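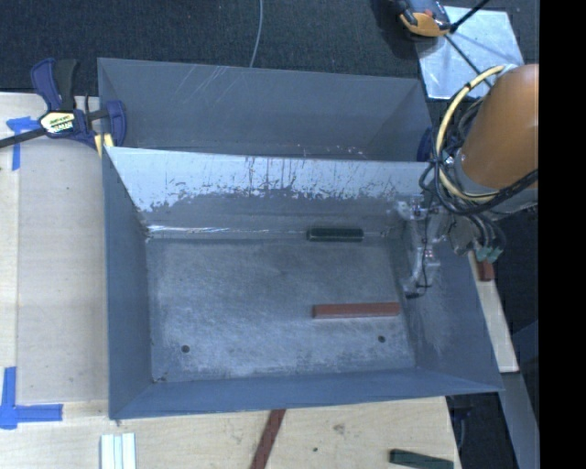 Colton's block bins are staying put, scratches and all

I stopped by the Colton workshop this May expecting to write two lines about new equipment, and I came home with a notebook full of opinions about metal bins. So bear with me!

The short version is that the big gray sorting bins are not being replaced. Mwajuma Rugemalira, who runs the Huvumley block program out of the back half of the building, had a quote in hand for a new pair and decided against it last month. The money is going into blocks instead, and into fixing the floor drain (which anyone who has parked a cart over it will be happy to hear).

If you haven't been in lately, the bins are the open-topped ones with the sloping sides that bring everything down to a flat floor. Blocks go in, blocks get sorted by color and length, blocks go out to the schools on the Huvumley list. The front bin has taken most of the beating. The floor is scuffed all over and has gone pale toward the lower middle, and the back wall is scratched and chipped up top, with a shiny worn line along the seam at its foot. I think it looks great, but I also drive a truck with a coat hanger for an antenna.

"It's paint and scratches," Mwajuma told me. "I ran my hand all the way around the inside and there's nothing sharp. Why would I buy another one?"

She did have them checked. Everett Pennington came over with a flashlight and a rubber mallet and spent most of a morning tapping on things. He wanted a good look at the seams at the bottom, where the walls meet the floor, and he says they're sound. He would like somebody to touch up the rough spot at one corner before winter, and he'd like it noted that he said so last year too. Noted, Everett.

The blocks are the part I was really curious about. A dark green one and a longer reddish-brown one were down in the front bin, over on the right side, and I asked whether those were the old set or the new. Old, Mwajuma said. The reddish-brown ones go out the door first because kids like the long pieces for bridges and roofs, and the short dark green ones tend to hang around. She has tried putting extra greens in every box. Teachers send them back - politely, with a note.

The new order comes from Budov, and it's a big one, roughly 4000 pieces, mostly long. They will arrive in 3 shipments so the shelves have a chance to keep up. Box labels are changing as well. The old numbering stopped making sense years ago when two lists got merged, so the next box packed will be number 601 and they'll count up from there. If you have a box at home with a lower number on it, it's still good, just bring it back when you're done.

I asked about Kong, the big stacking day, and yes, it's on again. Sign-up is at the front counter, the doors open at 9 in the morning, and the tallest tower has to stand by itself long enough for Mwajuma to walk all the way around it. She walks slowly. I have lost to that rule before and I'm not over it.

Drop-off for used blocks is the side door, same as always. Clean ones please, and no magnets mixed in.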